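News > Software > Robotics

Trodeo update lets two arms share one plan

9/17/21
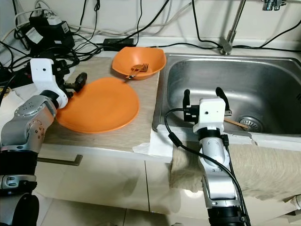 Privari has released version 3 of Trodeo, its planning software for two-armed robots. The main change is in how the arms are scheduled. Earlier versions planned one arm, froze it, then planned the other around it, so one gripper often sat idle while its partner worked. The new planner treats both arms as a single problem and replans when either of them runs late. Kitchen clean-up is the test task the company has used since May, and it suits the purpose: one gripper can be at the edge of an orange plate on the board while the other reaches into the sink, where a wooden stick lies near the drain strainer. Thin objects like that against brushed steel have been a weak spot for the perception module, which now keeps 2 guesses about an object's angle until the gripper is close enough to settle it.

Lourenço Cunha, who leads the planning group, said most of the labour went into the collision checker. "The arms were fine on their own. Cables and taps were what slowed us down," he said. The checker now runs at 100 cycles a second on the standard controller.

A log viewer called Cutow is included and replays each run alongside the planner's choices. Existing licence holders can update at no charge, but configuration files from version 2 have to be converted first. Support for grippers with force sensing is still being tested and will come in a later release.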